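January 2022

I finally did the bedroom today, after saying I would every day since we put the tree away. I had my coffee first, and then a second coffee, and then I stood in the doorway for a good while in my slippers and thought about how pleasant it would be to go and read the paper. But the light was coming in so nicely, that thin winter light that gets under everything and shows you the dust, and I thought, well, if I don't start now I'll be writing this same entry in February.

So I stripped the bed, which is always the nicest part to my mind because it looks like progress right away. The white sheets went down to the washer and I went looking in the closet for the pink one with the flowers. I hadn't had it on since the summer and I had half forgotten how much I like it. It's from the Padness sale, the same trip when we bought the awful lamp, and it has been washed so many times that it's soft as an old shirt. It's a big sheet and the bed is a big bed, and I went around it 6 times, I'm sure, before all the corners agreed to stay put at once. I do wish somebody would sew a little tag on the long side!

Then came the windowsill, the shelf, and the drawer of the nightstand, which I had been dreading. I have a habit (I got it from my mother) of putting everything on the bed while I sort, so that I can't possibly go to sleep until it's all been dealt with. It works, mostly. There was one night in Trurkalham when I slept curled around a pile of sweaters, but I was younger then and my back didn't complain.

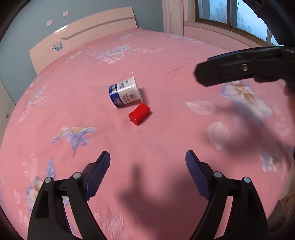

I am slow at sorting, I'll admit it. I pick a thing up and then I have to sit down with it. Cups especially, I can't seem to part with a cup, even a plastic one, even when the kitchen shelf is already so full that you have to take out two to reach the one you want. I told myself this morning that I'd be strict, and I was strict with the old magazines and very strict with the hand creams (all those little tubes with one squeeze left in them!), and after that I think I was just tired of being strict. The cup stays. The red block stays too. I like that red, and it can sit on the shelf beside the clock where I'll see it when I wake up.

At the very back of the drawer I came upon the envelope from the winter of 2000, with the receipts from our first apartment still folded up inside. The rent seems like something from a storybook now. There was a note on the back of one of them about a can of Mägi paint, pale yellow, for the kitchen, and I could smell that kitchen as soon as I read it. I put the envelope back where it was. I know that isn't sorting.

Lunch was late, just toast and the rest of the soup. Afterward I ran the old Zestus vacuum under the bed, and it made the noise it makes, and I found one gray sock and a library bookmark. The sock's partner went out with the rags before Christmas, naturally.

By four the light was gone and I had the lamp on, the awful one, and the room looked very sweet to me. I still haven't touched the top of the wardrobe, and there is a bag by the door to go to the thrift store, and I need to buy light bulbs and a new box for the buttons. The white sheets are still down in the washer. I'll hang them up before bed.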